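Drying clothes on a rack when you have no balcony

In my first apartment here I had no balcony and no dryer, only a standing rack in the corner of the bedroom. I made many mistakes with it, and one good wool sweater became a dress for a tall person. After that I started to write down what works. My neighbor Despina Roman added some of her own tips, and she is more strict than me.

Choosing the rack

A simple rail on two poles is enough for shirts, dresses and long things. Look at the bottom before you look at the top. If the base bar is short, the rack will lean when all the wet clothes are on one side. My rail is 137 cm long and I would not take a shorter one for a family of four. I bought it under the name Ukari, but many shops sell almost the same.

Wipe the rail with a damp cloth before each wash day. Dust on the rail makes a gray line on white cotton, and this line is difficult to remove later.

Before you hang

Shake every piece two times, hard, holding it by the bottom hem. Then smooth the seams with your fingers. It takes one minute and it saves you a lot of ironing.

Turn dark clothes inside out. Prints also.
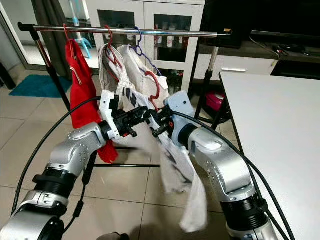 Striped cottons need a little more attention than plain ones. When you hang them, check that the stripes run straight from one side to the other. If they make a wave, the cloth is pulled somewhere, and it will dry like this. Take the fabric in both hands, close together, and move it little by little until the lines are even. Do not pull from the corners only.

Be careful the first time with dark stripes on a white ground. Press a wet white handkerchief on the stripe before hanging. If some color comes off, do not fold the piece over itself on the rail, use a hanger and let it dry in a single layer.

Long pieces should not touch the floor. I know it sounds obvious, but wet cloth is heavier and it hangs lower than you expect. Sheets I fold over the rail in the middle, and after 90 minutes I move the fold a hand's width to one side. In this way there is no damp stripe left in the center.

Space and air

Leave the width of your hand between two pieces. In December, when the windows stay closed, I leave double and I wash less at one time. Despina opens the window for ten minutes in the morning and again in the evening, even when it snows - I am not so brave, but her towels smell better than mine.

A small fan on the floor helps more than a heater. Point it along the rail, from one end to the other.

Knitwear

Never on the rail. Lay it flat on a towel on a table, and turn it when the top side feels dry.

Putting away

Touch the collar, the waistband and the pockets. These are the last parts to dry. If they feel cold, give them one more hour. Things that will stay on hangers can go directly to the closet, but leave the closet door open for 60 minutes after you fill it.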